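The Case for a Board of One's Own

Opinion | 15 Oct 2018
Print this page | E-mail this article

The Grevon Center for Workshop Practice has for many years received proposals concerning the layout of shared benches. Most of them ask for more: more drawers, more bins, more clamps within reach. The Center's position, which this essay sets out in its author's own terms, is that a shared bench should be given less to hold, and that assembly work in particular should be carried out on a separate board laid on top of the table.

The practice is an old one and needs little equipment. A board is placed on the table. The fixtures that hold the work are mounted to the board and stay with it. Parts belonging to the task are set out on it before work begins. When the session ends, the board is lifted away with everything on it, and the table passes to the next user in the condition in which it was found.

The alternative is familiar to anyone who has managed a common workroom. Fixtures are fastened to the tabletop itself, moved for the next job, and fastened again in a slightly different place. In May the Center reviewed the bench records of its Prundar Street rooms, 902 entries in all. Of these, 175 mentioned time lost to setting up again what an earlier session had taken down. The figure does not include the users who lost the time and did not write it down, and the author suspects that they are many.

Two objections deserve an answer. The first is cost. A plain board is among the cheapest items a workroom can buy, and the Center equipped 14 benches without a special request for funds. The second is storage. Boards with fixtures attached do not stack well, and a room that adopts them must find upright racks or give up a shelf. This is a real burden in small rooms, and it should be planned for before the first board is purchased.

Color is a smaller matter, but it should not be left to chance. The Center recommends a light board on a dark table, with parts in a color that matches neither. A small part that has strayed from its place is then easier to find, and the edge of the working area is plain to everyone at the bench. Long boards should be set with one end toward the person responsible for the work, so that the near end can be reached without leaning across the fixtures.

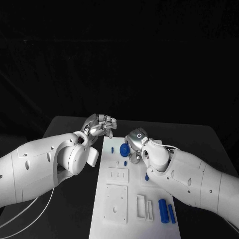 Güneş wrote to the Center after an earlier version of these remarks was circulated, objecting that a separate board encourages people to leave work half done, knowing that it can be carried off and forgotten. The letter proposed that any board left on the rack for more than 18 days be cleared and its parts returned to stock.

The author accepts the concern and would support the limit, provided that the fixtures are left in place when the parts are removed. Resetting them is the slow portion of the work. A dated tag on each board would be enough to administer such a rule, and the Flitix Annex has already begun to use one.

Contact the Center | Copyright 2018 Grevon Center for Workshop Practice | Back to top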